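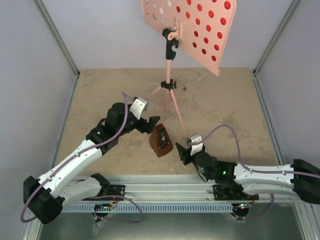

A reader wrote in to ask whether it was worth paying anyone to mend a wooden metronome when the phone in her pocket would click for free, and whether the old ones ever kept good time in the first place. I had been wondering much the same thing, having inherited one that limps, and so I took her question, along with my own, up the stairs to the workroom over the Minhas music shop in Clekeck.

The woman who does the mending up there asked me not to put her name in, as she has enough work to last her and no wish for more telephone calls. She made tea before she would talk about anything at all, and then she talked for most of the afternoon, which suited me very well.

"Tell your reader they kept perfectly good time," she said. "They still do, if they're clean and wound and standing level. People forget the level part. They put it on a piano lid that slopes, or on top of a heap of sheet music, and then they bring it to me and say it's broken."

A wind-up metronome, she explained, is a clock with the clever bits left out. There is a spring in the bottom, a short train of gears, and a little wheel with teeth that catches and lets go, catches and lets go, and gives the pendulum a nudge each time it passes. The pendulum carries a weight that you slide up for slow and down for fast. When the whole thing leans to one side, the ticks bunch up in pairs, long and short, long and short, so it sounds like somebody walking with a stone in one shoe.

Mine did exactly that, I told her, and had done it on three different tables.

"Then it's your rod," she said straight away, and held out her hand for it. "Somebody's bent it, shutting the front on it when it wasn't clipped in. I see that more than anything." She looked down the length of the rod with one eye closed, pressed it very gently with her thumb, looked again, and pressed once more. It took less time than pouring the tea had, and I admit I was a little disappointed after carrying the thing across town wrapped in a bath towel!

She keeps a ledger, a tall gray one with a cloth spine, and every metronome that comes in gets a line. She started on number 202 the morning of my visit. That one had come over from a school in Hetstead, where it had lived on a windowsill for years, and the sun had taken the color out of one side of the case and left the other as dark as the day it was made.

I asked whether she would strip it and stain it to match.

"Oh, no, no," she said. "I'd leave that alone. I'll wax it, and I'll glue the corner where the veneer's lifting, but if you take it all back to bare wood you've lost something you can't put on again. A school thing ought to look as if children have had it." Then she thought about this for a while and added that she had once refinished one for a customer who insisted, and that it had come out beautifully, and that she had been cross about it for a week.

The glue is the part she likes best. She uses hide glue, warmed in a little pot, and she says the smell drives everybody else out of the building. The slanted sides make these cases awkward to clamp – anything you squeeze slides uphill – so she has cut herself a set of wedges from scrap pine, with scraps of felt stuck on their faces. Before she had the wedges she used rubber bands and a sock full of rice. She still has the sock.

Parts are harder. There used to be a clock supplier in Gulthorpe that would sell her springs by the handful, and when it closed she bought what was left on the shelves, two boxes of springs and a drawer of winding keys with no labels on any of them. She paid $1,736 for the lot, a number she remembers without looking it up. "I felt sick driving home," she said. "And I've never been sorry since. Well, I was sorry about the keys. Most of the keys don't fit a thing."

We talked for some time about whether a person could do this at home. She was kinder on the subject than I had expected. Waxing the case is fine, she said, and so is straightening a rod if you go slowly. A small paintbrush, kept dry, will get the dust out from behind the scale. She would rather you didn't spray oil into it. Oil in a spray can goes everywhere, collects fluff, and turns to something like toffee, and she then has to take the whole movement out and wash it piece by piece. Nor should you open up the spring unless somebody has shown you how to let it down first. She pulled back her sleeve at that point and showed me a pale line along her wrist, and we left the topic there.

"If it's only stopped, wind it and give it a push," she said. "Some of them just need a push. Don't wind it till it groans, though. You can feel when it's had enough, same as with a jar lid."

As for the phone, she has one, and she uses the click on it herself when she practices the accordion. She finds it very accurate and doesn't enjoy it. With the wooden one she likes being able to look up and see where the beat is going before it gets there, and her pupils, when she had pupils, used to breathe along with the swing of it. I tried that when I got home. My metronome is on the kitchen table now, ticking evenly, with a folded bus ticket under one foot to make up for the floor.

Clekeck, July 2018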